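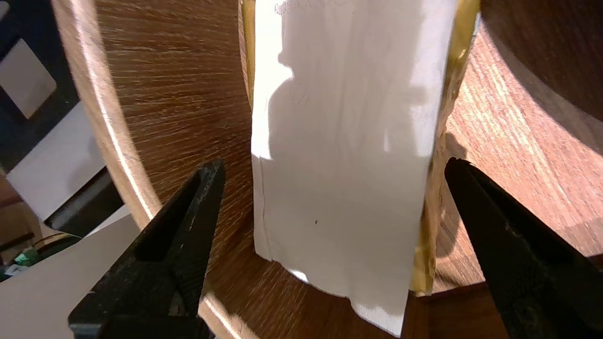 White paper, folded and standing, with curved wood behind it.

Put the running time on the door

I missed the middle of the best video piece I saw this winter, and I'm still a little sore about it. It was at Vivis in February, in the back gallery, behind one of those heavy black curtains you have to fight your way through. I came in on a woman reading a list of ferry departures out loud. I stayed maybe ten minutes, decided it was a loop of ferry departures, and went off to look at the drawings. Over coffee my friend Huệ Trình asked me what I thought of the part with the brother. What brother?

The film was 74 minutes long. It said so in the back of the catalog, which cost more than my lunch.

So here's my complaint, and I've been carrying it around for years: if a gallery shows a work that has a beginning and an end, it should tell me how long it is and when it starts next. At the door, in type I can read without my glasses. Movie theaters do it. The bus does it, more or less!

I know what the other side says because I've heard it at a lot of openings. The loop is part of the work. You're supposed to drift in and out, the way you would with a painting. And sure, some pieces are made that way and I love them. There was a four-screen thing at Zarnent a while back, all weather and radio hum, and you could walk in at any point and lose nothing. I sat through it twice with my coat on. But the ferry film has a story in it. Somebody wrote that story and cut it so that the brother shows up when he shows up. If I come in at minute fifty I'm getting the ending first, and I don't believe the artist spent all that time in the edit so I could see it in whatever order my parking meter allowed.

Tuấn Đào, who curates at Skerska and puts up with my emails, thinks I'm being a theater person about it. He told me that the moment you post start times, people treat everything before the start as a waiting room. They stand in the hall looking at their phones and then they all file in together, and the room feels like a screening. He'd much sooner have three people wandering in by accident. I see his point, I do. Some of my favorite hours in museums came from going through the wrong curtain.

But I think he's picturing visitors like himself, who can come back on a slow morning and see the rest. Most of us get one go. My cousin drove in with two kids last year to see a show I'd been raving about, and between the parking and the snack negotiations she had an hour and a quarter for the whole building. She'd have loved to know that the one film she came for had just started its second half. She'd have done the sculpture rooms first and been back in time. It would have cost the gallery one line of type.
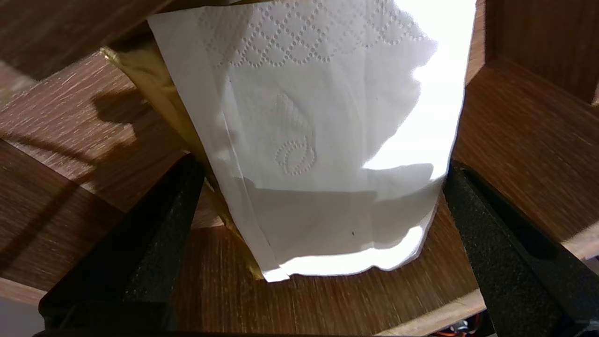 Thảo Đàm
Contributing Critic

The bigger shows are where it gets silly. I sat down with the checklist for the Inskip survey this spring and added up every video in it, and I got 2946 minutes. That's over 49 hours. The building is open eight hours a day! I'm not against a show being too big to finish (libraries are too big to finish, and nobody minds), but then help me choose. Tell me this one's six minutes and that one's three hours, and let me decide what kind of afternoon I'm having.

There's a fairness thing in it as well. When you don't know how long a work is, you give it the same few minutes you'd give anything, and slow work loses that contest every single time. The loud piece with the strobe gets its crowd. The quiet one, where very little happens until it does, gets people peeking around the curtain and backing out again. I've done it. I did it to the ferry film.

And while I'm here, chairs. If the film is longer than ten minutes, put in something with a back. One bench for a room of forty people is a dare. Thịnh Tăng, a video artist I've known since school, asks for sofas in every loan agreement now and says he gets them less than half the time.

What I'd like is modest. A small card by the curtain with the length on it, and if the piece is over twenty minutes, the next start time too. If the artist wants you drifting, say that on the card: "28 minutes, come in whenever." I'd be perfectly happy with that. I'd drift like a champion.

I went back to Vivis, by the way, to catch the brother. The show had come down, and they were painting the back gallery gray.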